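Progress report to the Bernent Fund: the Gadholm community cookbook and kitchen evenings

Shared 3 times - 2 comments

Dear Annelies,

You asked for something longer than the spring note, and I'm glad, because there is a lot to tell! When we last wrote we had a shoebox of recipes, a borrowed scanner and a plan that looked good on paper. Now we have a real manuscript, and a group of people in Gadholm who ask me in the supermarket when they can read it.

The collecting is finished. We closed the box in October, a month later than planned, and I would do the same again, as the late month brought in most of the fish recipes and nearly all of the ones written in dialect. In total we received 2,424 cards, letters, clippings and backs of envelopes. Plenty of them are doubles (you would not believe how many families own the one and only true pea soup), and we have kept those too, because the small differences are the fun part. One soup has celery root, the next has none and a stern note about it.

From that pile we have chosen 400 for the book. Ineke Prins and I did the first reading together, evenings mostly, with a simple rule: if either of us wanted to cook it that same week, it stayed in. After that we went through the gaps. We were very heavy on cake and very light on weekday vegetables, so some lovely cakes had to go to the archive and a number of plain bean and cabbage dishes came forward. The book is better for it. It now looks like what people here really ate.

The testing has been the biggest job. Older recipes leave out so much! "A good oven," "butter as needed," "bake until the children come home." Davoud Rezaei set up the test sheets, one page per dish, with room for amounts, times, pan size and a line for what went wrong. Each recipe is cooked by two households who don't compare notes until both sheets are in. Where they agree, we print the amounts as tested and put the original wording next to them. Where they don't, a third household cooks it. The yeast baking needed the third household most often, and the pickles hardly ever.

We test in home kitchens on purpose. The budget you approved had a line for renting a professional kitchen, and we used very little of it. People cook differently on their own stoves, at their own counters, and a cookbook for homes should come from homes. It also meant we could move part of that money to the printing line, as agreed with you by letter. The figures are in the separate sheet.
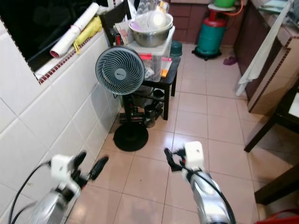

Hilde Kuipers wrote to us after her first round that the sheets were too strict for the stews, and that a stew cooked by the clock was never as good as one cooked by tasting, so could we please leave the last half hour open. We talked it over and she was right. The stew pages now give a starting time and a few words on how the sauce should look and feel at the end, and both households are happier with the results. I'm passing this on because it changed the whole chapter, and also the way we treat jams.

The kitchen evenings have gone well too. They start at 7 p.m. with something small to eat, then someone cooks a family dish while the rest of us chop and ask questions. The dumpling evening ran so late that we had to finish the last tray without an audience. The evening on preserving was quieter, and we learned from that: people want to leave with a jar in their hands, and at that one they only watched. Next time everyone fills their own.

A few things are behind. The index is not started. The dialect words need a proper list at the back, and Hanneke De Bruijn has offered to check the spelling, which differs from one end of the village to the other. We also still have recipes with no name on them. We read those aloud at the evenings and now and then somebody calls out "that's my aunt's handwriting" when the card goes around. I love those moments. Anything still unclaimed when we go to print will be listed simply as "from Gadholm."

Permissions are nearly complete. Every family whose recipe is in the book gets a form, a copy of the page as it will be printed, and time to change their mind. Two families have asked us to shorten the story that goes with the dish, and we have done so. One has asked for a longer one, and we are working on that.

For the layout we have compared samples and settled on a large page that stays open on the counter. The binding costs a little more than the glued version in the first budget, and the money moved from the kitchen line covers it. The test copy will be passed between the households for a few weeks of real use, flour and grease included, before we approve the paper.

What comes next, in order: the last baking tests, the word list, the index, then proofreading by people who have not seen any of it before. If you know someone at the Fund who would enjoy reading the soup chapter with a pencil, please send me their address. And do come to an evening if you are nearby - we eat well, and there is always a spare apron.

With warm thanks from all of us in Gadholm

2 comments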